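Week 8 notes: The grasp that wasn't there
Introduction to Robot Automation
March 2, 2026

Welcome back, everyone, and thank you for being so patient with the projector last time. These notes go over the Juneo fault in a bit more detail than I managed in class, and I've put in a few things that came up in your questions afterward (they were good questions!), so please read them even if you were there.

You'll remember the setup. Juneo is our simulated tabletop cell, with an arm, a two-fingered gripper and a camera looking out past the fingers. The control program is Arudik, which takes the arm through approach, close, check, lift and place. We left it running in November on a batch of 3,543 pick attempts, and when we came back the log looked wonderful. Almost 200 of the picks it called good, however, had carried nothing at all. The arm had gone down, closed on air, lifted very gracefully, moved over, opened and reported success. I have watched the playback many times now and I still feel a little sorry for it.

What went wrong

The check step asked the gripper one question: have the fingers stopped moving? When you squeeze a block, they stop, and that is how we had all been taught to think about it. But fingers also stop when they reach the end of their travel, or when the command times out, or when a linkage catches on something it shouldn't. Arudik had one flag for all of these. It was called "grasped," and I think the name did half of the damage, as we all read it and believed it.

The timeout was the part that took us longest to find. It had been shortened during an earlier speed test and left that way. On slow closes the command ran out partway, the fingers stopped, the flag went up, and off went the arm. The faulty runs were bunched together in the log, and if we had plotted them by run number on the first day we would have saved ourselves a long week.

Why it is a safety matter

It's tempting to shrug, as a simulated block can't land on anyone's foot. Still, the same check step was about to be copied to the Jident cell downstairs, which is real and heavy and has people walking past it. An arm that thinks it is holding a part will choose its speed and path accordingly, and the next machine in line will be told to expect something. Worse, an arm that thinks it is empty when it is carrying a part may open its fingers wherever it happens to be. Please keep both cases in mind, as we tend to talk only about the first.

What we changed

Finger position is now read after every close and compared with the width of the part.
Timeout, end of travel and contact each have their own flag.
After a lift of 45 mm the arm pauses and the position is read again.
Any disagreement stops the cycle and waits for a person.

For next time

Write a page on a grasp check for a part so thin that closed on it and closed on nothing look nearly the same. Then look at the camera view from Juneo, with the gripper open, and tell me which parts of the tabletop the fingers and the gray gripper body would hide from a check that used the camera alone. The right finger and the brown panel are a good place to start.

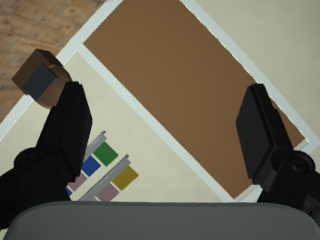
Yu

Bring your page on paper if you can, and come by the lab before class if the log files won't open.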